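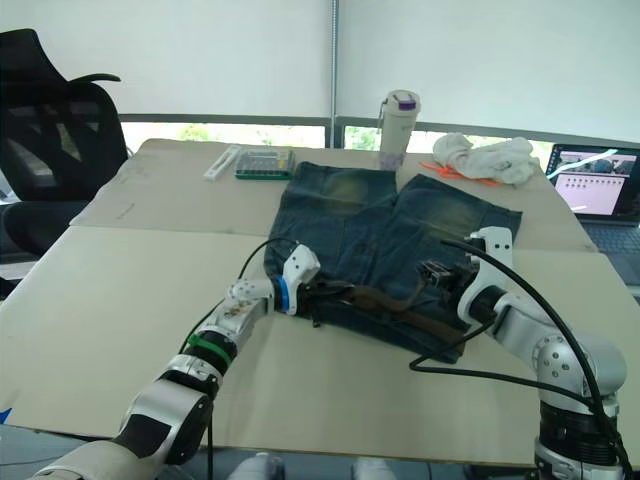
Denim folding notes, short thread. Faded blue cotton, belt left in the loops.

Most folding guides tell you to take the belt out first. I leave it in. A belt stiffens the waistband and gives you a straight reference line for the first fold.

The drawback is the buckle. Folded inward, it presses into the cloth and leaves a mark after a week or so under a stack. Keep it on the outside, at the top of the pile.

First fold is lengthwise, leg on leg. Match the outer seams and ignore the inner ones. Inner seams on worn denim have usually twisted and will pull the whole fold off square. 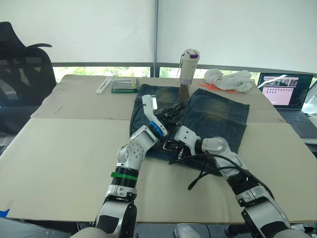

Second fold depends on the shelf. Mine are the Stulivwood units, shallow ones, so hem to waistband and then in half again. Deeper shelf, stop at one.

If the waistband bunches, open it up and start over. Pressing down on a bunch only sets the crease.

Surface matters more than I expected. I used a bare Varela tabletop for years and the cloth slid. Plain cardboard sheets have enough grip to hold a leg flat while you work on the other one. Tape the seams between sheets or hems catch on them.

Mieczysław Laskowska asked whether faded patches crease differently. On mine, yes. The cloth is thinner there and takes a sharper line. I move the fold 2 inches toward the darker fabric.

Stack limit is 6 pairs. Above that the bottom one comes out looking ironed in the wrong places.

Sweaters next, later in the week.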